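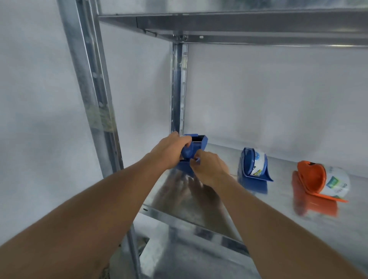 Why do metal shelves have so many holes?

Look in a garage, a stockroom or the back of a school kitchen and you may find a tall set of silvery metal shelves. The posts at the corners have holes running up them in a line. They look like decoration, but they have a job to do.

The holes let you choose how high each shelf goes. Tall boxes need a big gap above them. Tins of paint need only a small one. If the shelves were fixed for ever, you would have to find things that fitted. With holes, you can move a shelf up or down.

How does a shelf stay up?

There are two common ways. Some shelves have hooks or clips that drop into slots in the posts. Others are held with nuts and bolts. A small shelf might use 8 bolts, two at each corner. Some sets use a mixture of both.

All the shelf's corners must be at the same height. If one is a hole too low, the shelf slopes and round things roll off.

Why is the post bent?

Take a strip of thin card and stand it on its end. Press down on the top and it buckles. Now fold the strip down the middle, lengthways, so that the end looks like a letter L. Stand it up and press again. It holds much more.

Steel posts work in the same way. The fold makes them stiff without making them heavy. The front edge of a shelf is often folded down too, which stops it sagging in the middle.

Why is it silvery?

Steel is mostly iron, and iron rusts when water and air get to it. To prevent this, the steel can be coated with another metal called zinc. Steel with a zinc coat is called galvanised steel. The zinc keeps the damp away from the steel, so it doesn't need paint. It can be shiny enough to show blurry reflections of whatever is standing on it.

Putting things away

Heavy things go on the bottom shelf. This makes the whole set steadier. Light things can go at the top. Tall shelves should be fixed to the wall by an adult, and you must never climb them, even if the shelves look like a ladder.

Words to know

Galvanised: coated with zinc
Upright: a post that stands up straight and holds the shelves
Slot: a long, narrow hole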